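The Bottle Standard

At six in the morning Despina Ionescu signed for the table. The form gave its surface as brown, matte, and slightly mottled, and she checked the three entries in that order. The cluttered shelf behind it fell under a separate form, held by Fatos Berisha, and she did not look at it.

The tidying rules at Pisard ran to 30 pages. A table was to be cleared from the front edge to the back. Anything left on it at the end of a shift was logged, with its position, and passed to the next shift as a query.

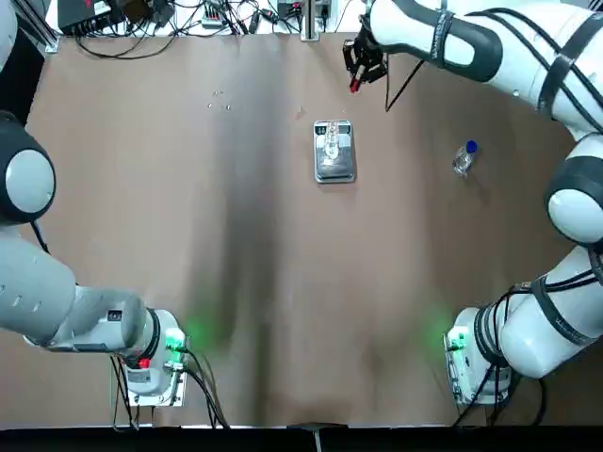 Berisha came in at seven with the query from the night shift. It concerned a water bottle, clear plastic, blue cap. The night shift had written "lying down" and then, in a different pen, "resting".

"Those are two states," said Ionescu.

"The manual has one code for both."

"Which edition?"

He did not know. The second edition had been printed in March and sent to Bristance by mistake, where it was said to be in use for something else. Pisard worked from the first, with corrections in pencil. Most of the pencil was Doina Obradović's, and she had retired to Jalitz and did not answer letters.

Ionescu opened the drawer and took out the section on vessels. An upright bottle was in service. A bottle on its side was out of service, unless it had a cap, in which case it was pending. The term for pending was 13 days. After that it became furniture and was transferred to the inventory of the room.

"There was a jug that went that way," Berisha said. "And the blue tray."

"The tray was appealed."

"Did it get off?"

"It was reclassified as a lid."

She filled in the first half of the form. Under material she put plastic, clear. Under cap she put blue, and after some thought added that the rim had flat sides. The form allowed one line for markings.

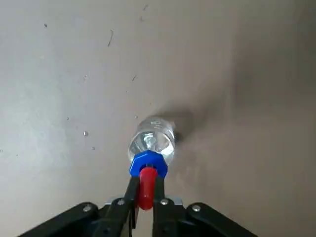

"Obradović would have stood it up," Berisha said.

"Obradović had the authority to."

He walked to the window and back. The kettle in the corridor had started, which meant Tihomir Grgić was in the building and would want the sheet by half past.

"If it's pending," he said, "who can drink from it?"

Ionescu turned to the index. Drinking was listed between draining and drips, with a page number, and the page had been cut out very neatly along the fold. She wrote the number down on the query – page 100 – and put her initials beside it.

"Bristance may have a copy," she said, and reached for an envelope.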